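An Afternoon Among the Bricks: Open Day at Macedo, Grendcombe
Sep 29, 2018

I had been meaning to get to Grendcombe ever since we moved to this side of the valley, and when the leaflet for the Macedo open day came through the door I put it straight on the fridge. The building is the old Saltix button works, on the hill behind the station (bring sensible shoes, the cobbles are pretty but merciless), and these days it is full of small rooms where people think about play, toys and how things get put away. I love all of that, so I was there when the doors opened with a thermos and far too many sandwiches.

Admission was 2 dollars and included a map, which I promptly folded the wrong way and never got flat again. I started on the ground floor with the Irkel collection, a toy archive with 2,566 items on its list, from spinning tops to tea sets. I could have stayed there all day, but the sorting room upstairs was what I had come for, and up I went.

It is a plain, light room, and after all those crowded cabinets my eyes were glad of it. Pale wall, beige tabletop, and on it a heap of building bricks in red and yellow, with toy fruit set out farther back. I went straight back to my grandmother's kitchen table, where a heap like that could last us from breakfast until someone needed the space for supper.
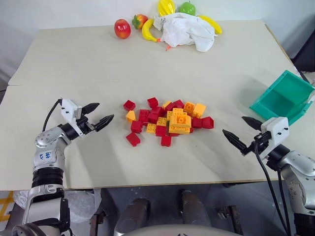

Fruit at the Back, Bricks at the Front

The fruit was a lovely touch. There was a shiny red apple sitting by itself, a strawberry with its green top, a green apple, and bananas with a crumpled white cloth bunched up among them. It looked so much like the end of a game of grocery store that I wanted to buy something! We had a set like it when my children were small, and the strawberry was always the one that went missing – usually into a coat pocket, once into a pot of actual soup.

But the bricks were the thing. I stayed for the talk on sorting, which was meant to last 5 minutes and went on happily for much longer. We heard about sorting by color first and by size second, and about doing it the other way around, and there was a good-natured disagreement over sloped pieces, which don't really belong with anything. I am a color person myself. Give me a tray for the reds and a tray for the yellows and I will gladly worry about the rest later. Then again, a green one in the middle of the heap does rather spoil the system. Does it get a tray all to itself?

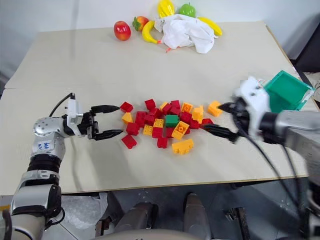
One visitor near the door said she had given up on colors years ago and now sorts only by whether a piece is big enough to hurt when stepped on, a method her whole family understands. Another thought it was a shame to sort them at all, as half the fun is rummaging. I went back and forth on that one all the way through my second sandwich.

The tea room is in the old packing shed and does a very decent ginger cake. I had a slice, and then, I'm sorry to say, another, before going back upstairs for a last look at the bricks. My plan had been to be home by four. By then I was still leaning over my notebook, trying to draw the way a pile like that spreads out at the sides, with a few pieces always straying from the rest.
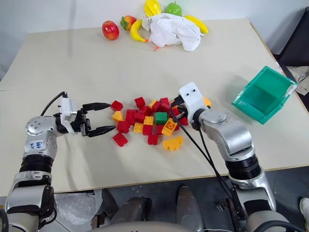 Bricks and toy fruit in the sorting room, Macedo open day.

If you are going, the bus from the station takes the long way and the walk is quicker, though steep. Allow 90 minutes for the Irkel rooms alone and more if you like dollhouses. There is another open day in December, when the tea room promises mince pies, and I have already moved the leaflet to make room for that one on the fridge.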